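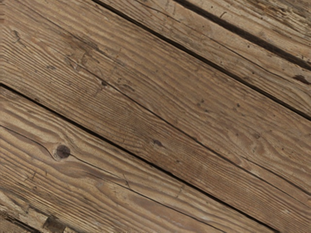 Progress Report to the Bramthorpe Fund
Teaching Household Tasks by Remote Control and by Hand
Reporting period ending October 2019
Submitted by the Gilleck Laboratory

1. Purpose of this report

This report covers the second stage of the project funded under the Bramthorpe program. The aim of the project is to find out how well a robot arm can learn simple tabletop tasks when a person shows it what to do, either by steering it from a distance or by taking hold of the arm and moving it through the task. The work in this stage was carried out in simulation, with a smaller share on the physical arm supplied by Grikedico.

2. Work completed

The laboratory recorded 890 demonstrations during the period. Of these, 719 passed review and have been added to the training set. The remainder were set aside, most often where the operator paused for a long time in the middle of a motion or released an object before it had settled. Set-aside recordings are kept in a separate folder and may be used later to study operator error.

Within the accepted set, 540 demonstrations were given by remote control in the simulator. The others were given by hand on the Grikedico arm. Tasks in both groups were limited to picking up, placing, pushing and turning a single object.

Work on the simulator's surfaces was also finished in September. Earlier versions used one plain gray tabletop, and policies trained on it did poorly when the color of the table changed. The set now includes weathered wood planks with visible grain, knots and dark gaps between the boards, along with painted metal, cloth and stone. The surface is chosen at random at the start of each remote session. Operators reported that small objects were harder to judge against the wood than against the plain table, and their sessions on it ran longer.

3. Operator training

New operators now complete 200 minutes of practice before their recordings are considered for the training set. The previous requirement was much shorter and led to a high rate of rejected work. The practice sessions use the Dwivedi exercise sheet, which starts with free movement of the arm and ends with a timed placement task.

Teaching by hand needed less practice but was more tiring. Operators asked for longer breaks, and the schedule was changed to allow them.

4. Difficulties

Delay between the hand controller and the simulated arm remained a problem through most of September. The cause was traced to the way rendered views were sent to the operator's screen. A repair is in place, though short delays still occur when the more detailed surfaces are loaded.

The joint sensors on the physical arm drifted twice and had to be reset. Demonstrations recorded between the last good check and each reset were left out of the accepted total.

5. Budget

Spending is within the approved amount. The equipment line is slightly underspent – a second hand controller was ordered but has not been delivered. The laboratory asks that this sum be carried into the next stage.

6. Plans for the next stage

The next stage will compare policies trained on remote demonstrations alone with policies trained on both kinds. Two-object tasks will be introduced once the delay has been brought down further. A request to extend the loan of the Grikedico arm will be sent to the Fund under separate cover.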